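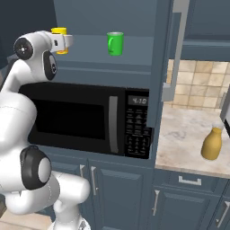 Anell Stacking Mug, 300 ml

Stoneware, glazed inside and out
Item 3106
Made by Ganidon

The Anell is the mug we keep coming back to in our own kitchen, and it has been in the range longer than anything else we make. It holds a proper drink (tea with room for milk, or a big coffee), it stacks, and it has a handle you can get three fingers through without your knuckles touching the hot side. We've changed the glaze a few times over the years and the foot ring once, but the shape is still the one Anqi Hou drew at the start, and we can't see ourselves altering it.

Anqi trained as a potter and she still throws the first version of every new piece by hand before a mould is made. For the Anell she went through 15 handles. Some looked lovely and were miserable to hold when the mug was full! The one she settled on sits a little lower than you'd expect, so the weight of the drink hangs under your fingers and the mug doesn't try to tip forward as you lift it.

Stacking

Plenty of mugs are sold as stacking and then wobble as soon as you put one on another. The Anell has a narrow foot that drops into a shallow step just inside the rim of the mug below, and you can feel it settle. We're happy with stacks of three on an open shelf and four inside a cupboard. Turn the handles the same way if you're short of width, or stagger them if you want to grab the top one quickly in the morning.

The step inside the rim is very slight. You won't notice it when you drink, and a teaspoon doesn't catch on it.

Size and weight

Height: 92 mm
Width without handle: 84 mm
Width with handle: 116 mm
Height of a stack of three: 246 mm
Holds: 300 ml to the brim, 260 ml comfortably
Weight: 340 g

It fits under the spout of most home coffee machines, though if yours has a fixed drip tray do measure first. A standard paper filter cone sits happily on top.

Colours

Chalk - a soft white with a few fine speckles
Rye - warm brown, a bit darker where the glaze gathers near the foot
Pond - grey-green, the most changeable of the lot
Marmalade - orange, glossy, very cheerful at seven in the morning
Ink - deep blue, new this May

All the colours are fired together, and they're meant to be mixed. Pond varies most from one firing to the next, so if you're adding to a set you already own, tell us when you bought yours and we'll look for the closest match on the shelves. We really do enjoy this bit, so don't feel you're being a nuisance.

Living with it

Dishwasher safe on either rack. The glaze is hard and doesn't mind daily washing, but the unglazed foot can pick up a faint tea colour after a while. A paste of bicarbonate of soda and an old toothbrush will shift it.

Microwave safe too. The handle stays cool enough to hold for a couple of minutes' heating; past that, use a cloth. Please don't put it in the oven or on the hob, and don't pour boiling water into one that's come straight out of the fridge. Stoneware is tough stuff but it doesn't like sudden jumps.

If you get grey marks inside, they're metal from your spoon and not scratches. Any mild cream cleaner takes them off.

Lids and saucers

The Uvell lid fits every Anell made since we changed the foot ring. It's beech with a thin silicone ring, and it keeps a pot of tea's worth of steam in while you go and answer the door. It also turns the mug into a very decent little jar for sugar, cotton wool or the last of the olives. Wash the lid by hand and let it dry on its edge.

The saucer is called the Ding, after the noise it makes when you put the mug down on it. It's 140 mm across with room for a biscuit on one side, and it comes in the same five colours.

Buying

Sold singly, or as a set of 5 with one of each colour. Sets come in a cardboard box with moulded paper pulp between the mugs, and all of it can go in with your household recycling. We don't use gift wrap, but the box is plain and takes a ribbon nicely.

Orders leave us within two working days. If something arrives chipped, send a photo within 20 days and we'll post another; you can keep the damaged one for pens or a small plant.

Seconds turn up a few times a year. They have a pinhole in the glaze or a speckle somewhere odd, and they hold tea just as well. Ask to go on the seconds list when you order and we'll write when there's a batch - they tend to be gone by lunchtime.

Goes well with

Uvell lid, beech
Ding saucer, 140 mm
Anell milk jug, 200 ml
Anell small bowl (uses the same foot, so it stacks on the mug as well)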